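Demonstration gathering (robotics)

From Jelora, the reference work on machines and automation

Demonstration gathering, also called example gathering or demonstration recording, is the practice of having people perform a task so that a learning system can later be trained to perform it. The record of one attempt at the task is called a demonstration or an episode. In robotics the term is most often applied to handling work: picking up, turning, folding, stacking and putting away everyday things. The article deals mainly with demonstrations made with the hands. For the recording of walking and driving, see Locomotion data and Driving logs.

Contents
1 Background
2 Methods
2.1 Remote operation
2.2 Guiding by hand
2.3 Hand-held grippers
2.4 Bare-hand recording
3 Organisation of a session
4 Quality and rejection
5 Cloth and clothing
6 Criticism
7 See also

Background

Early industrial robots were taught by moving the arm to a set of positions, storing each one and playing them back in order. The method suited work in which every part arrived in the same place and at the same angle. It could not deal with objects that shifted or changed shape. Learning from demonstrations takes a different course: the system is shown many attempts at one task, with differences in starting position, speed and surroundings, and is trained to produce movements suited to what its cameras show at each moment.

The approach depends heavily on the examples supplied. A system trained on attempts made at a single table may fail at a table of another height or colour. For this reason the gathering of demonstrations came to be treated as a separate stage of work, with its own staff, written procedures and equipment.

Methods

Remote operation

In remote operation a person controls a robot from a distance, usually through a pair of smaller arms, a set of handles or a headset with hand controllers. The movements recorded are those of the robot itself, so no conversion is needed before training. The method is slow, and delicate work is difficult for an operator who cannot feel what the robot is touching. It also requires a working robot for every station.

Guiding by hand

An operator may instead take hold of the robot's arm and move it through the task while the joints are left free. The method is simple to teach. Its chief drawback is that the operator's own body tends to appear in the camera view, where it would be absent when the robot works alone. Heavy arms are also tiring to guide, and two arms are hard for one person to guide together.

Hand-held grippers

A hand-held gripper is a tool with jaws like those of a robot, carried and worked by a person. Cameras or other sensors record the surroundings and the motion of the tool, and the opening of the jaws is stored alongside. Because the jaws resemble the ones fitted to the robot, the views gathered by the person are close to those the robot will later have. The tools can be taken into kitchens, shops and workshops where a complete robot could not easily be installed.

Two such tools are commonly used together, one in each hand, for tasks such as folding, opening bags and carrying wide objects. The position of each must then be known in relation to the other throughout the episode. Errors in this relation are a frequent cause of lost recordings.

Bare-hand recording

Some projects record people working with their own hands, using cameras worn on the head or fixed above the table. Large amounts of material can be gathered in this way at low cost. The human hand has more fingers and more freedom than most grippers, and the step from hand movements to gripper movements remains a matter of research.

Organisation of a session

A session normally begins with calibration, in which the sensors are checked against known positions and their clocks are brought into agreement. The operator then works through a task sheet. The sheet names the object, the starting arrangement and the condition under which the episode is to be counted as complete. Between episodes the object is put back in a new starting arrangement, a step known as the reset. In tasks involving cloth the reset may take longer than the task.

Practice differs in how closely the operator is directed. The Eveo guidelines ask for a single agreed order of movements, with the left tool always closing first. The Kombo handbook leaves the order to the operator and asks only that pauses be kept short. Yae Minami, who edited the handbook's second edition, argued that a fixed order makes training easier at first but leaves the system without examples of recovery when a grasp is poor. Tsutomu Arai took the opposite view in the notes to the Eveo guidelines, holding that recoveries should be gathered as a task of their own and labelled as such.

Quality and rejection

Recordings are reviewed before they are used for training. Common grounds for rejection are a missing stretch of sensor data, an object leaving the working area, a task left unfinished, and a second person's hand entering to help. Some groups keep failed attempts under a separate label, where they may be used to train a system to recognise failure.

The Jurix garment collection, frequently cited in discussions of review practice, was issued with 1032 episodes covering 20 garments. A further 63 episodes were withheld after review, most of them on account of clock errors between the left and right tools. Each accepted episode in the collection carries the initials of the reviewer and a short note on the starting arrangement.

Cloth and clothing

Cloth is regarded as one of the harder subjects. A rigid box has a position and an angle, and little more needs to be known in order to lift it. A garment has no fixed shape, hides parts of itself in its own folds, and alters with every touch. Two garments of the same cut may behave differently according to their weight and the tightness of the elastic.

Most folding procedures open with a spreading stage. The operator finds two points on an upper edge, usually the ends of a waistband or the shoulders of a shirt, lifts the garment clear of the table and draws the points apart until the edge is straight. The remainder of the cloth then hangs in a more predictable way and can be laid down for folding. 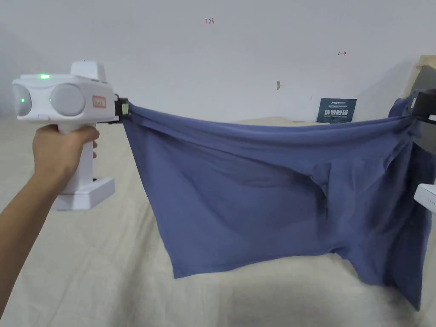

A blue-grey garment held by the waistband between the jaws of a white hand-held gripper and a second white gripper, above a cream-coloured sheet.

The tension applied at this stage calls for judgement. Too little leaves the edge slack, and the lower part falls unevenly when it meets the table. Too much may pull the cloth from the jaws or stretch the elastic. Few tools in common use measure the pulling force directly, and the operator generally relies on the feel of the handles and the look of the edge.

The procedure used for the Jurix collection divides the folding of short garments into 3 stages: spreading, laying down and folding across. Each stage is marked in the record with a start and an end time, so that a system may be trained on one stage alone. Garments with pockets, drawstrings or linings are listed separately.

Criticism

Objections have been raised to the cost of the work and to its effect on those who carry it out. Repeated gripping is tiring to the hand and wrist, and several handbooks now set limits on unbroken working time. A separate concern is narrowness. Operators who have practised a task for many days grow quick and regular, and their later episodes may show less variety than their first. Rotating staff between tasks is the usual remedy, although it lowers the rate at which episodes are completed.

Privacy is a further subject of debate where recording takes place in homes. Faces, letters and family photographs may enter the camera view, and their removal after the event is laborious.

See also

Behaviour cloning
Calibration of paired tools
Cloth handling
Remote operation
Task sheet

This article was last revised on Feb 7, 2024.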